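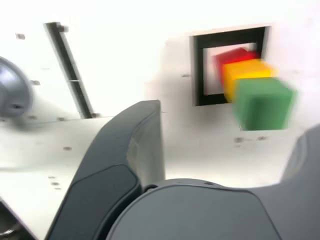 Photo: M. Alvarado / Clestby workshop notebook

July, 7:40 a.m.

Back on the white paint question. Godano sent over their new matte and the sheet that came with it says one coat covers, no primer, washable after a day. I have read that sentence on four different cans now and have yet to see it hold up on a real wall, so I am writing down what we do this time before anybody starts remembering it differently.

Setup. Twelve offcuts of the same drywall, all from the same stack, all wiped with a barely damp cloth and left overnight. Half got our usual primer from Benavides, half got nothing. Same roller sleeve type for each, new sleeve per paint. Three paints: the Godano matte, the Gasis we have been using since winter, and the cheap stuff left over from the hallway. That gives two boards for each paint with primer and two without. Thin coat, one direction, then one pass across. I did all the rolling myself so we can't blame it on different hands.

Marks. Once dry, a pencil line, a thumbprint with a bit of bike grease, and a coffee ring on every board. Then dish soap, warm water, soft sponge, 40 strokes. I know 40 is arbitrary. It's what I did last time and I want to be able to compare.

9:15 a.m. First coats done. The Godano goes on nicely, I'll give them that. Doesn't spatter, doesn't smell much. Going on nicely was never the complaint.

Side note on price. The quote for the full job came in at 3,297 with the Godano and 900 less with the Gasis. For that difference I'd want to see something with my own eyes, and a color card doesn't count. The rep told Marisol on the phone that we would "save it back in labor." Asked how many hours, he said it depends on the wall. Everything depends on the wall. Marisol wrote that down as a no.

2:30 p.m. Surface dry to the touch on all of them except two of the hallway boards, which are still tacky. Old can, so I wouldn't read much into that. Unprimed Godano boards: paper seam shows through at a low angle with the desk lamp. Straight on it looks fine, and I suspect straight on is how they test it. Primed ones are even.

Next day, 8:05 a.m. Marks on at 8, left for an hour, washed after.

Pencil: came off everything, including the hallway paint. Useless test, drop it.
Grease: left a gray shadow on all the unprimed boards. Godano slightly better than Gasis, but I had to hold them side by side at the window to say so.
Coffee: faint ring on both unprimed Godano boards. Burnished shiny patch on every board where the sponge went, primed or not. So "washable" yes, if you don't mind seeing where you washed.

What I think so far: primer is doing most of the work and the name on the can is doing very little. Marisol disagrees, says two boards each is too few to say anything and a day of drying is the minimum on the sheet, so it's the worst case. Fair on the first point. On the second - they printed the day, I didn't.

To do: second set with a week of drying. Order 3 more sleeves. Ask Benavides whether the primer was reformulated, label looks different. Don't sign the quote yet.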